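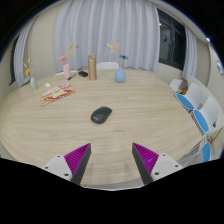
September 11, 2025

So the library in Prilmont is staying open in the evenings after all, and I'm so pleased I nearly missed my bus writing this up. If you've been following along since August you'll know the plan was to shut the doors at five every night and leave anyone with a job to manage as best they could. That plan has gone. The new hours start next month and run until 9 on four nights of the week.

I went along to the meeting at the Falleck Road hall expecting the usual half-empty room and a plate of biscuits. Well! People were standing along the back wall and out into the corridor (I ended up sharing a radiator with a man who'd brought his own cushion). The petition had passed 2,000 names by then, and a fair few of the people who'd signed it seemed to have turned up in person.

Wondimu Wolde, who has run the homework club upstairs for years, spoke first and didn't bother with the microphone. "I have children who do their reading here while their mums finish a shift," he told the room. "Close at five and they go and sit in the launderette." He got a proper round of applause for that, and I clapped until my hands stung.

The council's side was that the evenings cost too much for the number of people coming in. Fair enough, it's their job to look at the bills — but the figures they'd used came from one wet fortnight when the boiler was off and the upstairs was shut. Somebody asked about that from the floor and there was a long bit of paper shuffling before we got an answer.
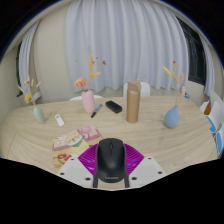

**Issue 210**

What's changed is the money. Ingvarsson, the builders' merchants out by the roundabout, have agreed to cover the heating and lighting for the later hours through the winter, and the council will pay the staff. It's only settled until spring, so we may well all be back in that hall again, but I'll take it.

There are a few smaller changes to know about. The music room stays on its old hours for now. Returns can go through the slot on the Zondora Street side at any time of day, which I never knew and I've lived here half my life. And the large print shelves are moving downstairs, near the front desk, so my neighbour won't have to wait for the lift any more (she's been writing letters about that lift since before I moved in next door).

Homework club carries on upstairs as before, and Wondimu would love another pair of hands for maths, if yours is better than mine. Ask at the desk and they'll pass your name on. The full list of opening times goes up in the window next week, and they've promised me a copy for our back page.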